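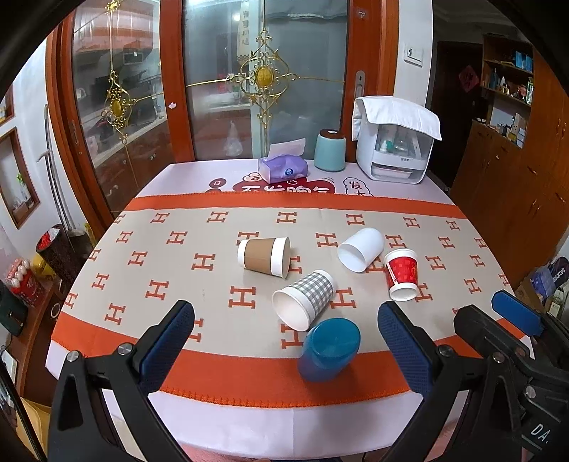

Figure 1. Paper cups and one plastic cup on a tablecloth.

Where the Cups Go: Disposable Drinkware at Tokbridge
Zihan Bai, Term Project, Fri 28 July

Background

Tokbridge has two places to buy coffee, Justus and Rivas, and one place to throw the cup away, a recycling bin that says PAPER in capitals. I wanted to know what customers believe happens next. My original question was what really happens next, but the hauler did not return my calls.

Method

I stood between the two counters over seven mornings in March and asked people leaving with a drink whether their cup could be recycled. I got 111 usable answers. Answers shouted while running for the bus to Tirurby were not usable. I also asked both shops for their buying records. Rivas sent a spreadsheet. Justus sent a coupon.

Results

Most people said yes, the cup is paper. When I mentioned that many paper cups have a thin plastic lining, which not every plant will take, opinions shifted, mostly toward me. Three people said they owned a reusable mug. It was at home in every case.

The discount for bringing a mug is posted at Rivas behind the syrup bottles. Two people had heard of it, and one of them worked there.

Limitations

My sample leans heavily toward people who were awake. I also bought a coffee each morning to justify standing there, in a disposable cup, so the study added to its own subject.

Next steps

Move the discount sign to where the line forms and repeat the survey next March. I would also call the hauler again, earlier in the week.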